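Search this board

Retail automation > Shows and open days

Trevaskis open day, the snack counter demo — did anyone else go?

millrace_tom
Went to the Trevaskis open day in June, mostly for the snack counter stand they'd been emailing about. Two white arms, one table, and a pitch from Gorazd Pavlović about filling mixed orders onto a tray. I stayed through two of his talks and I'm still not sold. Sandwich, cookies, bottles of Coke, little jars, most of it set out neatly on clear stands, the rest in baskets and trays. My shop has never looked like that for one hour of its life. 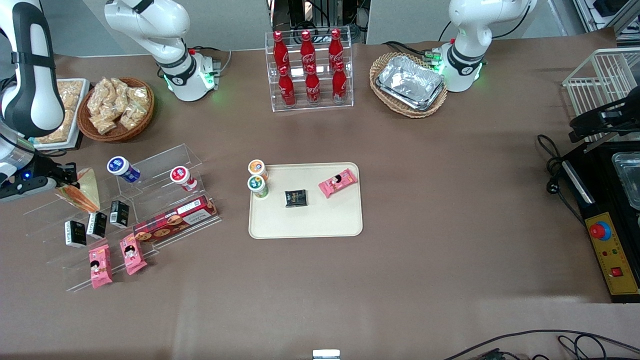

My other gripe is the numbers. Gorazd kept saying 1000 picks without a person stepping in, but when I asked over what period and with how many products, I got "we can send you that." I've had nothing yet.

3 shares

quillback
I was at the 3:00 session. Slow, yes, but I thought it was decent. Pick up a wrapped sandwich without squashing it, then a tiny jar with the next move — that's harder than you're making out. We tried the Latik unit last year and it mangled anything in soft film.

millrace_tom
Fine, it's better than Latik. That's a low bar. Would you pay for it?

quillback
At 3799 a month, no. I didn't say I'd buy one.

dockside_jo
Was 3799 with both arms? Carleen Stubbs at the Rastby desk told me the second arm was extra. I'd get that in writing.

millrace_tom
She told me both were included. So there you go.

oldfryer
You're all talking about the arms. What I wanted to know was who wipes everything down at night, and what happens when a customer leans over the counter. I asked where the stop was and got pointed to the big red button on the machine at the side of the table. Does that stop the arms as well, or only that machine? The guy didn't know.

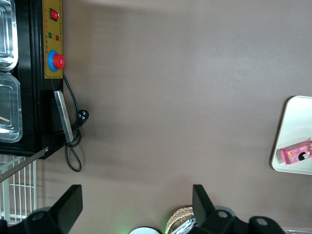 Questions I'm sending to Trevaskis

1. What does the emergency stop on the side machine cut power to?
2. How many of the 1000 picks were bagged or soft items?
3. Is the second arm in the price or not?
4. Who restocks, and how exact do they have to be?
5. Can we see it run on our own shelves?

quillback
Add Villon to number 5. They let people bring their own stock. I think you're being hard on a demo table, but those are fair questions.

millrace_tom
Will do. I'll post whatever comes back.

5 comments hidden — log in to view

Contact | Board rules | Back to top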